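Section 4. Comparing Finger Sets on the Hand-Held Gripper

This section applies to the Jeker hand-held gripper fitted with either the Friesen or the Iline finger set. Complete Section 3 (Camera Alignment) first. Both finger sets must be tested by the same operator, on the same table, with the same test object.

4.1 Preparing the table

1. Cover the work area with a plain white sheet or board.
2. Set the table lamps to the level recorded in Section 3. Do not change them between finger sets.
3. Place one table-tennis ball and one open clear container on the surface.
4. Check that the camera view includes the tips of both fingers when the gripper is fully open.

CAUTION: Keep loose sleeves and cables away from the fingers while the gripper is closing.
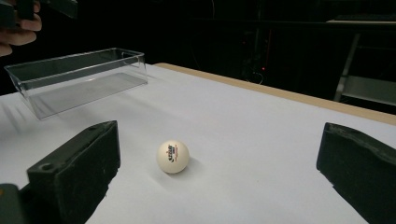

4.2 Running the comparison

5. Lower the open gripper until the ball lies between the fingers. The ball does not need to be centered.
6. Close the fingers slowly. Stop when both inner faces touch the ball.
7. Lift the ball, hold it for 2 seconds, and release it into the container.
8. Enter the result on the record sheet as Held, Slipped, or Missed.
9. Return the ball to the table and repeat until 18 attempts have been recorded.
10. Change the finger set as described in Section 2 and repeat steps 5 through 9.

Note: If the ball rolls before the fingers make contact, enter the attempt as Missed. Do not repeat it.

Note: Clear containers may be difficult to detect in the recorded video. Laboratories using the Bovton controller should turn off automatic exposure before step 5.

4.3 Care of the fingers

Wipe the inner faces with a dry cloth after each set. Inspect the fingers every 300 closures and replace them as a pair at 600. Surface scuffs are acceptable. Cracks are not.

Send completed record sheets to Styliani Kyriakidis, Test Records.

Section revised November 9, 2024. Approved by Callum Cruickshank.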